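Block Stacking Demonstrations at the Table: Notes on Our Collection Practice

Zikari has kept a working journal since the Plolorau project began, and this entry concerns the stage of the project that takes the most hours: the gathering of demonstrations. A person guides the arms through a task, the cameras record, and each recording becomes one example from which the policy is later trained. The present task is the stacking of colored blocks inside a square marked in black on the tabletop.

Views from the gripper and from the table are stored together for every session.

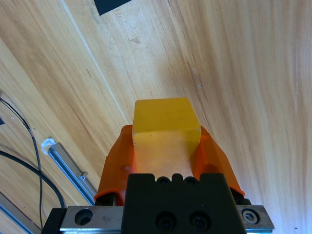
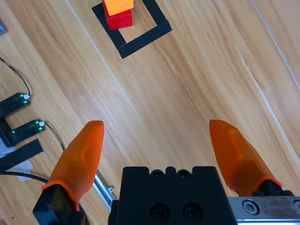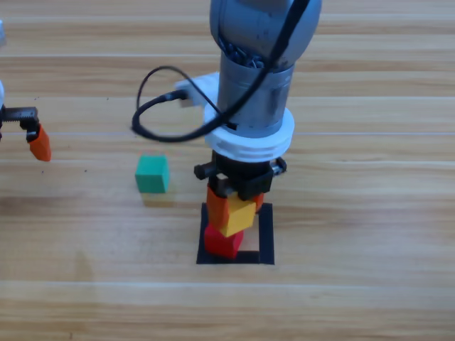

Why the Stacking Task Was Chosen

The first task in Plolorau was a simple transfer from one side of the table to the other. It was useful for testing the recording software, and I have no regrets about beginning there, but the policy learned it quickly and we learned very little from it. Stacking asks for more. The block must be gripped squarely, carried to the right place, lowered to the right height and released without a sideways pull. A fault at any of these points can be seen in the recording, and usually it can be assigned to one of them.

The square gives the operator and the policy the same target. In an early version of the task there was no outline, and operators built wherever it was comfortable for them to build. The resulting examples were individually fine and collectively confusing. After the outline was introduced, the written rule became that the lowest block must rest within the black lines. It need not be centered. We prefer that it is not always centered, as a policy that has only seen a tower in one spot tends to reach for that spot whether or not there is a block in it.

What Counts as One Example

An example begins when the operator starts the recording with the arms in their resting position, and it ends when the last block has been released and the arms have been withdrawn. Everything between those two points is kept, including hesitation. I mention this because new operators often ask whether pauses should be trimmed. They should not be trimmed by hand. Long pauses at the very start are removed by the processing script, and the script applies the same limit to every file.

The target for the current phase is 600 accepted examples. These are divided into 3 sets of 200, and each set has its own rule for the starting arrangement of the blocks:

Set one: the blocks start in places listed on the session sheet.
Set two: the operator chooses the places, with no two examples in a row alike.
Set three: one block already stands in the square when the recording begins.

The third set was added in March at the request of the colleagues who run the evaluations. They had observed that the policy was competent when it built from nothing and noticeably less so when it was handed a tower that somebody else had started.

The Matter of Uneven Towers

A good deal of our discussion this spring has concerned towers that lean. Operators naturally wish to produce tidy work, and several of them were discarding any example in which a block came down crooked. The acceptance rate fell, and the examples that remained were all of one kind.

The rule has been rewritten. An uneven tower is acceptable provided that it stands when the arm has withdrawn. A block set down at an angle may be nudged straight before release, and such corrections are welcome in the recording. They show the policy what a recovery looks like, and it has no other means of finding out. An example is rejected when a block falls, when the tower ends outside the square, or when a hand enters the view of any camera.

There was some disagreement on this point. One view within the group was that crooked placements teach crooked placements, and the concern is a fair one. We have therefore tagged those examples, so that a training run can be made with them or without them. The comparison has not been completed and I will not guess at the result here.

Notes on the Views

The wrist view is the one the operators tend to forget and the one the policy seems to depend on most at the moment of grasping. From close to the fingers, a small error in alignment is plain. From the fixed camera, the same error may be hidden behind the arm. The fixed view, for its part, shows where the tower stands in relation to the square and where the remaining blocks are, which a wrist view can lose once the gripper has moved in.

We had considered dropping one view to save storage. Treltora, the tool we use for sorting and replaying sessions, made it easy to check what would be lost. We replayed a group of failed grasps with the fixed view only, and in many of them the cause could not be determined. Both kinds of view have been retained.

Lighting deserves a word as well. The tabletop is pale and parts of it wash out when the light is strong. Yellow blocks suffer from this more than red or green ones. Our practice is now to record in the morning and again late in the afternoon, and to note the time of day on the session sheet - the intention is to have variety that we know about, in place of variety that we discover afterward.

Sessions and Operators

Sessions are kept short. Guiding the arms is tiring in a way that is difficult to appreciate from a chair across the room, and the quality of the movements declines before the operator is aware of it. When we compared early and late examples from the longer sessions, the late ones showed faster approaches and harder contact between blocks. Operators now change places at fixed intervals, and the person who has stepped away reviews the files that have just been recorded.

This review is brief. The reviewer plays the example at double speed, marks it as accepted, rejected or uncertain, and writes a few words if it is uncertain. The uncertain files are gathered in one folder and looked at by the whole group before the month is closed. I had expected that folder to be large. It has stayed manageable, chiefly, I think, on account of the rewritten rule for leaning towers.

We also ask that each operator keep to his or her natural manner. Some approach a block from directly above and come down slowly. Others come in at a slight angle and straighten at the end. At one time we tried to standardize this, with a page of instructions on the preferred approach, and the page has since been withdrawn. Operators who followed it closely moved stiffly and made more errors than before.

Labels and Names

File names were a source of trouble in the first month and I record the present convention for anyone joining later. The set number comes first, then the session, then the example. Block colors are not written into the name. They are entered in the session sheet, in order from the bottom of the tower upward. Orange and yellow have been confused on several sheets, and anyone filling in a sheet should look at the blocks themselves and not at the screen.

Next Steps

The first set is complete and the second is well under way. When it is finished, a training run will be made on the two together before any work on the third set begins. Goh, the successor to the present recording software, is being tested on a separate machine and will not be used for Plolorau until all three sets are closed, as a change of software halfway through would leave us with two slightly different collections under one name.

The session sheets for the second set have been reprinted with a wider column for remarks. The old sheets may be used up for practice runs.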